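The Mug, the Spoon and the Small Dish

Bushra Siddiqui has owned 362 mugs. She knows the number because she sold them all, one box at a time, when she closed her secondhand kitchen shop in Arnville and had to write each sale in a ledger. She kept two for herself, bought new, and she has used them every day for the past six years.

"People ask me which mug they should get," she says. "I ask what they drink and where they put the spoon. They never have an answer for the second part."

The spoon is a bigger matter than it sounds. Anyone who stirs a hot drink ends up holding a spoon that has to go somewhere. In most homes it goes on the counter, where it leaves a brown ring, or into the sink, where it waits for the next cup and then gets replaced by another clean one. By evening there are five teaspoons in the sink and none in the drawer.

Siddiqui's fix is a small dish that stays next to the mug. It can be a saucer, a jar lid or the dish from under a candle. She likes clear glass, which shows when it needs washing. The bowl of the spoon goes in the dish and the handle can hang over the rim and touch the table, where it does no harm.

She also likes a spoon with a colored handle. In a house with several tea drinkers, each person can have a color, and the same spoon gets used all day.

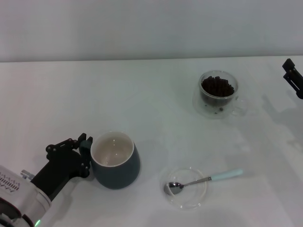
Picking the mug

Irfan Gilani makes stoneware in a rented unit in Trerkham and sells it at two markets a month. He says buyers spend most of their time looking at the outside of a mug and almost none looking into it.

The inside is what you see while you drink. A pale, glossy lining shows how strong the tea is and how much is left, and it shows stains early, while they still wipe off with baking soda and a damp cloth. A dark lining hides the stain and also hides the crumbs. Gilani glazes most of his work dark on the outside and cream on the inside, and that pairing outsells everything else on his table.

Shape comes next. A mug that narrows toward the foot is easy to hold and fits in a crowded dish rack, but the smaller base makes it easier to knock over. Gilani tells customers to set the mug down half full and give the rim a light push. If it rocks and settles, fine. If it keeps going, it belongs on a shelf with pencils in it.

Weight is a matter of taste. Heavy mugs feel good and steal heat from the first pour, so they should be rinsed with hot water before the tea goes in. Thin ones don't need that, but they chip. He will replace a chipped mug within the first year if the customer brings back the pieces, and in all his time at the markets he has done it for one person, who brought back somebody else's mug.

Where it all goes

The table matters too. Ermira Karagiannis runs the Friesen, a tearoom on the north side of Arnville with 40 seats, and last spring she took the patterned cloths off every table. The tops underneath are plain white with a matte finish. Her staff were against it. They expected to see every drip, and they do, and Karagiannis considers that the reason the tables are now cleaner than they were.

A matte top has its own rules. Scouring powder will polish a shiny patch into it that never goes away, and so will the green side of a sponge. The Friesen uses dish soap in warm water, then a second cloth with plain water, then a dry one. Tea that has been left overnight gets a wet paper towel laid over it for ten minutes before anyone starts rubbing. 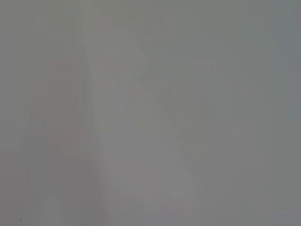
Karagiannis buys her cloths by the bundle and throws them out at the end of the season. Her one extravagance is the spoons, which come from a supplier called Lever and cost more than she wants printed. She loses a few every month. Customers put them in their pockets by mistake, she thinks, or drop them in the trash with a napkin.

She has started serving each pot with the spoon already lying in its own dish, and fewer have gone missing. Atif Durrani, who works the weekend shift, would like it noted that this was his idea.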